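About Trarkia

Trarkia is a news site for odd crime stories, strange court cases and small-town police reports. We started in September with one page and a short list of newspapers we read every morning. The site now runs new stories daily and sends a newsletter to readers in 34 states.

What we cover

Most of our stories are about burglaries that went wrong, stolen goods that turned up in unlikely places, and arrests that made the local paper but no further. We also follow cases through court when we can get the records. We do not cover homicides, sexual assault or any case where the victim is a child.
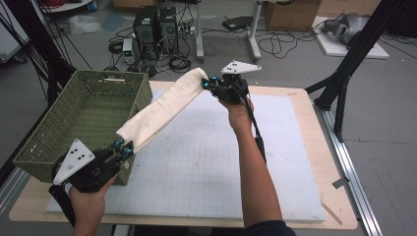 How we check a story

Every item starts with a public record or a report from a local newsroom. An editor reads the original police report or charging document before we publish. If a department will not release the report, we say so in the story. People who have been arrested are described as accused until there is a plea or a verdict.

We keep a log of open cases and go back to each one after 90 days. If charges are dropped or someone is found not guilty, the result is added at the top of the original story, and the headline is changed to match. As of this fall the log has 682 entries.

Mug shots are not used on the site. We dropped them after readers wrote in, and traffic did not change much.
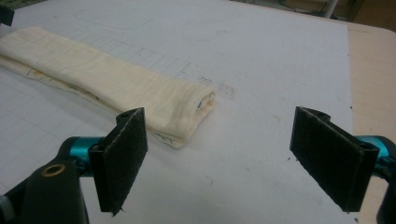 Names are handled in a similar way. For minor charges we leave the name out unless the person holds public office or the case has already been widely reported. Anyone named in a story can ask for a review, and we answer within 15 days.

Who owns us

Trarkia is owned by Fletis, a small publisher that also runs the Solbridge local events calendar. Fletis does not see stories before they run. Ads are sold by an outside agency, Potgieter, and bail bond companies are not accepted as advertisers.

Contact

Tips, corrections and review requests all go through the contact form. Please include the county and the case number if you have it. Freelance pitches are open, and we pay on publication.

Page last updated November 7, 2019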